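March 22, 2025
By Stela Căpraru

Well, we drew the name on Thursday night's cake and tea, or what was left of the cake, and I'm pleased to tell you the Gretness autumn recipe swap has a winner. It's the pumpkin and ginger loaf from Raju! For those of you who only drop in now and then, Raju is the little café on the corner of our main street, and the whole kitchen crew put their loaf in under the café's name, which a couple of you grumbled about. I did check. The rules I wrote back in February say "anyone who cooks", and they definitely cook.

We had 163 recipes sent in this year. I'd planned on reading them over one weekend with my feet up and it took me the better part of three weeks, a lot of it at the kitchen bench with flour on the laptop. There were soups (so many soups), a very good plum sauce, eleven versions of zucchini slice, and one handwritten card for pickled figs that somebody had plainly been using for decades. I'm keeping a photocopy of that one. If it was yours, please come and get the original, there was no name on the back.

Voting was open for nine days and 783 of you had a say, which I still can't quite get over. The loaf got up in the end, with the plum sauce second and a lamb and barley soup third. I voted for the soup myself. I make no secret of it – I've cooked it twice already, and my husband asked for it again on a night that was much too warm for soup.

So what does the winner get? A hamper from Droleo, the olive oil people out past the Banumden turn-off, with two big tins of the new season's oil, a jar of their green olives and a cake of that soap that smells like rosemary. Second and third each get a bottle. The Raju crew have already told me they're opening the olives at the staff lunch, and that I'm invited, so there goes my neutrality.

The book is next. I've had so many messages asking whether we're printing it again and the answer is yes. We're doing 920 copies, paperback, with the spiral binding everyone wanted after last year's kept snapping shut halfway through a recipe. I fought for that binding. It costs a bit more, but the cover price is staying where it was, and the money goes to the Banumden community kitchen the same as before. Last year's sales paid for their second oven. This year they're after a decent chest freezer and some proper stockpots, so buy one for your sister as well.
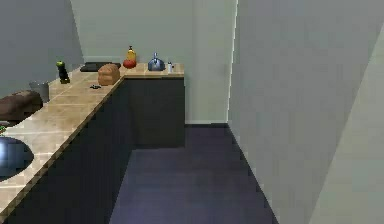 Testing days start straight after the school holidays, and I need a few more cooks for them. You'd get two or three recipes each, make them exactly as written (I know it's hard, leave the chilli alone) and tell me where the instructions fall over. Last time we found a biscuit recipe with no sugar in it and a casserole that went into the oven and never came out. You don't need a fancy kitchen for it. A tiled counter that turns the corner at the back and a few dark cupboards underneath will do nicely, so long as you've got room to put down a mixing bowl and a tray. I test half of mine in a space you couldn't swing a tea towel in. I'll cover your ingredients up to a point, so keep the receipts, and please don't go buying saffron without ringing me.

A couple of small things while I'm here. If you sent in a recipe and haven't had a note from me, check your junk folder first and then give me a nudge. I've also got four cake tins and a blue casserole dish left over from the tasting night, all washed, all sitting in my laundry. The dish has a chip in the lid, which was there when it arrived, I promise!

The winning loaf goes up here next week, once the café has worked out how to shrink it. Their version makes six at a time and calls for a whole pumpkin and a tub of butter, and I'm guessing most of you don't have the oven for that. I asked for the secret behind the crunchy top and was told it's demerara and crystallised ginger, pressed on just before baking. I've had a go at it already. Mine sank a bit in the middle, but we ate the lot warm with more butter – and I've got half a pumpkin still in the fridge, so there'll be another one tomorrow.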